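4.3 Adjusting the Fodcombe task chair

This section covers initial set-up of the Fodcombe chair at a shared workstation. Complete section 4.2 (desk height) first. The chair settings depend on the finished height of the work surface, and any later change to the desk means starting again at step 1.

Caution: The gas lift is pressurized. Do not open, drill or heat the cylinder. Maximum user mass is 103 kg. For a higher rating, order the Dullberg base, part 301.

Note: Wear the shoes you normally wear at work. Heel height changes the result of step 2.

Seat height

1. Stand in front of the chair. Raise or lower the seat until its highest point sits just below your kneecap.

2. Sit fully back with both feet flat on the floor. Your thighs should be level or slope down slightly toward the knee. If the underside of the thigh is pressed by the front of the seat, lower the seat one small step and check again.

3. If your elbows are now below the desk surface and the desk is fixed, raise the seat until they are level with it and use a footrest. The Geron footrest fits under all desks listed in section 4.2.

Seat depth

4. Lift the slide lever and move the seat pan until two or three fingers fit between its front edge and the back of your knee. Release the lever and rock gently until the slide locks.

Caution: Keep fingers clear of the slide rails. An unlocked seat pan can travel its full 100 mm without warning.

Back support

5. Unlock the backrest and move it up or down until the lumbar curve meets the small of your back — normally at belt height.

6. Set the recline tension so that the backrest follows you when you lean and returns you upright without a push. Lighter users will need to back the knob off several turns.

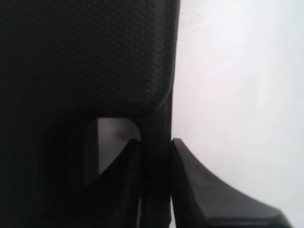

7. Lock the backrest, lean on it with moderate force and confirm that it does not shift.

Armrests

8. Lower both armrests fully, let your shoulders drop, then raise each pad until it just touches the elbow. If the pads strike the desk, leave them down.

Maintenance

Vacuum fabric and mesh with a soft brush. Wipe moulded parts with a damp cloth and neutral detergent. Do not use solvents. Inspect castors and fasteners every 1,000 hours of use — sooner on carpet — and record the result on the Cheng inspection card.

Report faults to Noura Bitar, Workplace Services. Tag the chair and remove it from use until it has been checked.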